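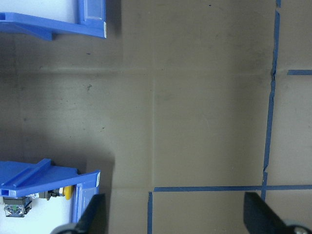 Setting up the Hamen bin kit on a two-arm bench

Updated 7/13/24

The Hamen kit is a set of blue plastic bins, brackets and a brown work surface, sold by Tamari for people who want two small arms to sort parts on one table. It comes without arms, grippers or software. The steps below assume that both arms are already bolted down and that you can move them by hand or from a pendant. Allow an afternoon.

Before you start

You will need blue painter's tape, a long ruler, a soft pencil, some white paper and a mixed handful of parts to practise on. Clear 80 cm of table between the two arm bases. Push power strips and spare cable to the far side and leave them there until the end.

Step 1. Lay the surface

Put the brown sheet down and press out the worst of the creases. A few wrinkles do no harm, but a raised fold will catch a low fingertip. Fix the edges first, then the middle.

Step 2. Mark the grid

Draw the lines in pencil and tape over them. Large squares are easier to work with than small ones. The tape is there so that a bin can go back to the same place after it has been knocked, so the corners matter more than the straightness of the lines. Ours wander a little and it has made no difference.

Step 3. Place the bins

Turn the cut-down front of each bin towards the arm that will use it most. Line the floor with white paper, trimmed to lie flat. Dark parts are much easier for a camera to pick out on white, and so are scratches. Push buttons and selector switches make a good first load: they are awkward shapes, they come in plenty of colours, and they survive being dropped. 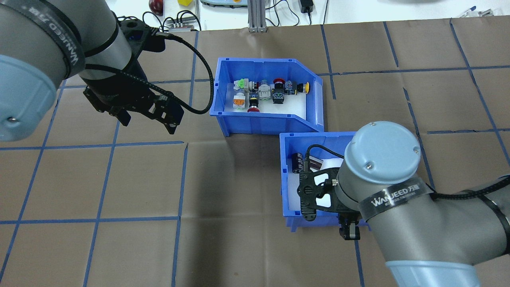
Leave a finger's width between neighbouring parts for the first few runs. Once the picks are reliable you can close the gaps. Check the cables as well. Each one needs enough slack for the wrist to turn fully, but a loop that hangs over a bin will sooner or later drag something out of it.

Step 4. Set the approach

Bring the open gripper in slowly from above and stop 30 mm over the rim. Save that point. Do the same for every bin, then run between the saved points at low speed with nothing to pick up. If a finger touches a wall, raise the point by six millimetres and try again.

Step 5. Check the uprights

The uprights are the part of the kit most likely to be clipped. 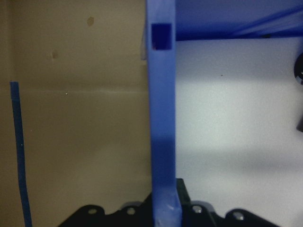 Drive each arm past them at 40 per cent speed, watching the fingers and also the wider housing behind them — the housing is easy to forget. Mark any tight spot with a short piece of tape and add a waypoint to keep clear of it.

Spare bins

Tamari sells bins singly. The older Feneo bins fit the same brackets but sit lower, so save their approach points again if you swap them in.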